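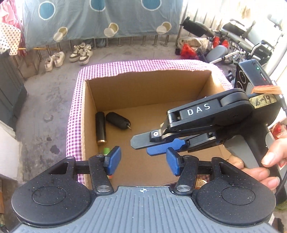
Photo: Joanne Ellwood

There is a cardboard box on my floor wearing a gingham dress. The gingham is purple, pink and white, it goes around the outside and over the rim, and a person who had never looked inside might take it for something you would bring to a picnic. Inside, it's plain brown cardboard, and along the far side the edge looks as if it was torn by somebody in a hurry. That somebody was me, in June, with a butter knife.

I want to say a word for the ugly mixed box, which has had a bad few years. The organizing trade is against it. Joanne, who took the photo and is a tidy person by temperament, once sent me a guide from a home storage outfit called Vovard that ran to 1281 words on the subject of drawer dividers. Its position was that every object in a house should live with its own kind. Cosmetics go with cosmetics, and batteries get a little apartment of their own. A box holding one of this and one of that was called "a decision you have postponed."

Well, yes. I have postponed it for 7 years and I'd like to go on.

Consider what is in mine. A slim black cylinder with a copper-colored band. A fatter black thing beside it with a bit of metal at the end. Something bright green, something reddish, and a round gold item with a texture to it that I am fond of and would not care to classify. Vovard would have me send these to five separate homes. I would then own five containers and have to remember which was which, and the gold thing would be lost by supper.

My neighbor Njoroge Lukumay went the whole way last winter. He bought the stacking system from Fekska, clear bins with a label on each, and he was happy for a month. Then he needed a tape measure. It was in none of the bins marked Tools, Sewing or Office, all of which had a fair claim to it. He bought another, and now he has 2 tape measures and a bin marked Measuring.

The mixed box asks one question, which is whether a thing is in the box. I can answer that by bending over. I keep it down on the concrete, where the stains are beyond further insult, and when I want something I stir until it comes up. I will concede that this is slower than opening a labeled drawer, if you have labeled the drawer, and if the last person to use it believed in the label.

As for the gingham, I was accused of hypocrisy over it. If I'm so proud of the mess, why dress it up? Because people visit. A bare carton on the floor gets asked when you're moving out. Put some cloth around the same carton and they ask where you bought it, and I tell them Inskip, which is the town where I buy my groceries.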